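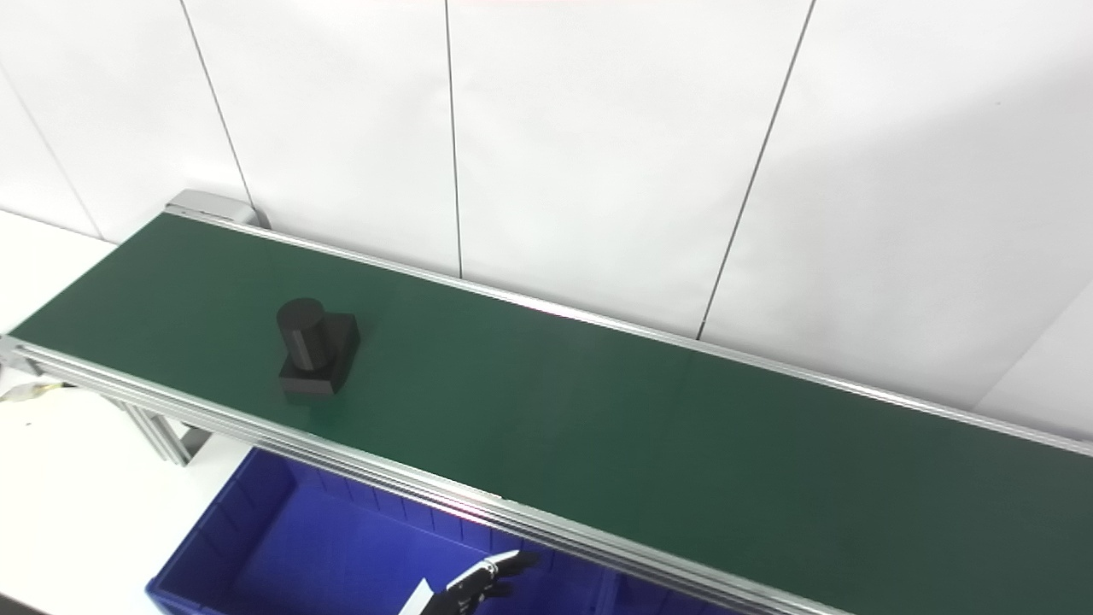
*A green conveyor belt with aluminum side rails.*

## Studio news: new glazes, the winter firing list and the August sale

Jan 7, 2023

The gallery reopened this week with the winter hours, noon to five. The front room has been repainted and the shelves are back up, with a new group of stoneware bowls by Josée Gagnon on the long wall. Josée has worked in the same two glazes for years, a gray ash and a brown that breaks to rust at the rim. The new bowls add a third, a pale celadon, used on the inside only. They are food safe. She asks that you wash them by hand.

In the back room we are keeping Clifford Tremblay's paintings up until the end of the month. Four have sold and will stay on the wall until the show closes, so please don't ask us to take them down early. The small harbor pictures are sold framed. The larger ones can be bought without the frame for a little less.

**Last year's sales**

The shop sold 1,011 pieces last year, counting online orders. The year before it was 488, but we were closed for much of that spring. Mugs did best by a long way. Lidded jars were slow, and we will make fewer of them. Several people wrote to say they wanted the tall pitcher in blue, and Noémie Lemieux has agreed to throw another batch. They should be ready for the glaze firing after next.

**Firing list**

The big kiln had new elements put in over the holidays. Mervin Caron did two empty firings and then a test load, and the bottom shelf still runs a little cool. If you rent shelf space, please mark your work with the cone and your initials on the foot, in pencil. Pots with glaze closer than a quarter inch to the foot will be set aside and not fired. We lost two shelves to runny glaze in the fall and they are expensive to replace.

Shelf rental stays at the old price. Bisque loads go in when the kiln is full. Glaze loads go in twice a month, and the sign-up sheet is on the door of the damp room. Mervin has asked that people stop phoning to see if the kiln is cool enough to open. He will send a message.

**Clay and glaze**

We have changed our white stoneware from Rilleo to Mesard. It is a bit shorter on the wheel and wants a slower pull, but it dries more evenly and we have had fewer cracked handles. There is still some of the old clay in the shed, sold by the bag until it runs out. Please don't mix the two in the reclaim bucket. The bucket with the red lid is for the new clay.

The Brumura clear glaze is back in stock. Stir it well, then sieve it, then stir it again. It settles hard. On the new clay two thin coats work better than one thick one, and the test tiles are hanging beside the sink if you want to see how it looks over slip.

**Classes**

Maureen Mellor's beginner class on the wheel starts again this month and runs for six weeks. The fee is $160 and covers clay, firing and the use of tools. Bring an apron and an old towel. Two places were left when this was written. The handbuilding class is full, but there is a waiting list and people do drop out.

Maureen will also teach a one-day class on handles and spouts if enough people sign up. You need to be able to throw a basic cylinder. Leave your name at the desk.

**August sale**

The yard sale of seconds is set for August, same place as last time. We would like to have 1,000 pots on the tables, so please start putting seconds aside now. Hairline cracks are fine for planters. Anything with a sharp edge is not. Boxes for donated pots are under the stairs, and the price stickers are in the top drawer at the desk.

**Online shop**

Orders placed by noon go out the next working day. We now double-box everything larger than a mug, and the shipping rate has gone up slightly to cover it. If a pot arrives broken, send a photo of it in the box before you throw anything away, and we will replace it or refund you. One-of-a-kind pieces can only be refunded.

The next newsletter will have dates for the spring show and the raku day.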